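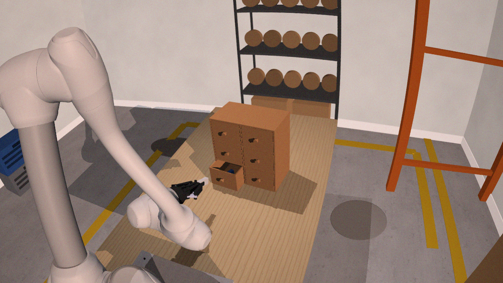

Wooden platform as a work surface, with a cabinet drawer open by it.

Home Explore Notifications Messages Lists Profile

Table Notes · @tablenotes_tundero · December

A thread about buying a long second-hand table. I wrote most of it in my notebook while I was doing the work, so the order is sometimes strange. English is my third language, please be patient with the carpentry words.

I live in Tundero, in a flat with one good room. The room is long and narrow, like a train carriage. For years I had a small round table in it and always the feeling that the room was waiting for other furniture.

In this room I eat, I sew, I do my tax papers and I let bread rise. On a small table each of these things must be cleared away before the next one can start. I wanted one table where the sewing can stay at one end and the soup can be at the other.

The advert said: long table, solid wood, some marks, collect from Grallell, 283 cm. Nothing else. I like adverts which give a measurement. Many of them only say "big" and then you travel across the country to look at a desk.

Before you travel, measure your staircase. Not only the door! My door is wide and very friendly. My staircase has a turn on every floor and a window handle that sticks out exactly where a long thing wants to pass.

What I did was to cut a strip of cardboard to the length of the table, joined with parcel tape, and walk it up the stairs by myself. It bent, which a table does not do, so I put a broom handle along it. A neighbour came down, said good evening and went back up.

Result of the cardboard test: the top would pass if it was carried on its long edge and if the legs came off. So my first question to the seller was whether the legs came off. The answer was "they should". I have now learnt that this means no one has tried.

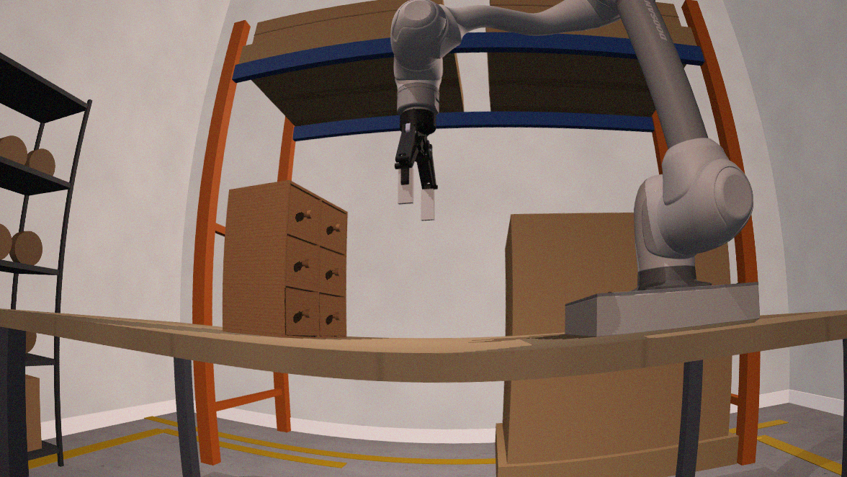

Long light-brown table under a Doosan arm.

Things I asked by message before I went to Grallell: is it solid or veneer, has it stood in a cellar, are there insects, does it rock, what was it used for. The seller answered all of them except the insects.

It had been used in a school kitchen, for rolling dough. This explained the marks, which are mostly short straight cuts near one end. Somebody there was right-handed, I think, and did not use a board.

About insects, for anybody who also does not get an answer. Take a torch and look at the underside and inside the legs. Old holes are dark inside. Fresh ones are pale and clean, and there may be fine powder below them. I found a few old holes in one leg and I decided that I can live with them.

The smell is also important. Put your nose close to the underside, where nobody has polished. Mine smelled of flour and a little of floor cleaner. If it smells like a wet cellar, thank the seller and go home. 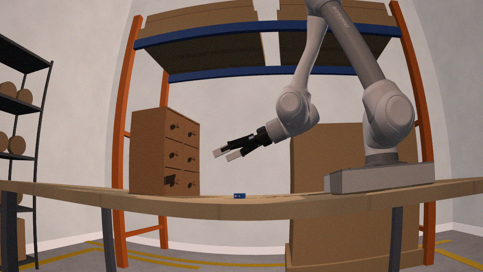
Next I want to write about straightness, the question that I was most afraid of with such a long top. Photographs will not tell you. Look how the front edge of that pale tan table seems to sink in the middle and rise again towards both ends – if I saw this in an advert, I would not say no, and I would also not say yes. The seller's photograph of my table had nearly the same curve. I printed it, drew a pencil line from corner to corner, and worried for one whole evening. Then I went to Grallell with a piece of string.

The string method: pull a thin string very tight along the front edge, from one corner to the other, and look for a gap. It is better with two people. If you are alone, fix one end with a clamp and hold the other. Do it along the front, along the back and then across both diagonals of the top.

The front edge of my table was straight against the string. The back edge had a gap so small that I could not push a coin into it. The curve in the photograph came from the seller's phone, or from how it was held. I said yes and paid.

What the string did find: one diagonal touched the wood in the middle, and the other one did not. This means a small twist. You feel it as a rocking when you lean on one corner. A table with a twist can stand quite well if one leg gets a thin pad under it, so I did not ask for a lower price. Maybe I should have.

The legs did come off, after one hour and a lot of oil on the bolts. Put every bolt in a paper bag and write on the bag which leg it belongs to. Also write on the leg itself, on the inside, in pencil. I wrote only on the bags, and then one bag got wet.

Transport: the seller's van, 10 euros for the fuel. We carried the top on its long edge, as the cardboard had taught me. The window handle left a scratch anyway. It is on the side against the wall now.

Then the cleaning. Warm water with a small amount of soap, a cloth that is well squeezed out, always in the direction of the grain. Never pour water on the top. I let it dry for 10 days before I put anything on it, and this was hard for me, because I ate standing up.

For two new bolts I went to Fuchs, the ironmonger behind the station. They sell single bolts out of drawers, and they let you bring the old one to compare. The supermarket of tools outside the town sells only packets.

For the surface I used Jotireck oil, the clear one, with a cotton rag. One thin coat, wait, wipe off everything that did not go in, next day again. The first coat looked terrible, with dull islands in it. After the third coat the islands were gone.

Lay the oily rags flat outdoors to dry, or put them in water. Please do not make a ball of them and throw it in the bin. They can become hot by themselves and start a fire. It is written on the tin in very small letters.

Cost, as two people have asked: the table itself, the fuel, and 18 euros for oil, bolts and felt pads together. I keep the price of the table to myself. The seller reads this account.

Still to do: one leg is a little loose in damp weather, and I do not know if I should tighten it now or wait until spring. If you work with wood, please write to me what you would do.

The sewing machine is at the window end, the bread is at the door end. The tax papers are in the middle and I am not looking at them this evening.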